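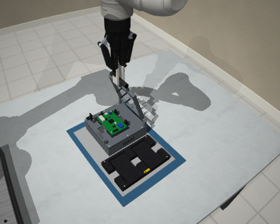

Sim contact limits before we move to hardware?
Posted by zellton_qa, 6 July 2026

Our rule is 13 N max fingertip force on any fixture frame, sim or real. Is anyone else holding sim to the same number?

ateo_bench
Yes. Same limits, same log — otherwise the review means nothing.

gridnut
Disagree. Contact in sim is too rough for that. We gate on 92 clean runs out of 100 and check force on the real cell.

zellton_qa
Clean by whose definition? Homgate wants it written down.

gridnut
No board contact, no fixture moved. Fair point, ours isn't written down.

5 comments · 2 shares
This site uses cookies. Accept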